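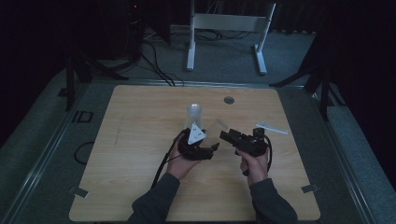

**pusterness_pete**
Anyone else running the Gilis hand-helds as a pair? I did 90 cup pick-ups with them in July and the left one keeps slipping on clear plastic – drives me up the wall.

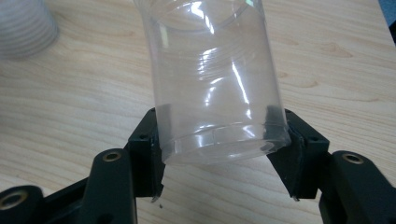

Tips go on near the rim, and I still lose it if I squeeze gently.

**A_Ugwu**
Softer pads! I swapped mine for Flovdale ones and love them.

**gripnmoan**
Disagree, sorry. Mine wore out in 2 weeks. I'd look at the linkage first, any play in the bushings?

**pusterness_pete**
Bit of play on the left, yeah. Will check tonight.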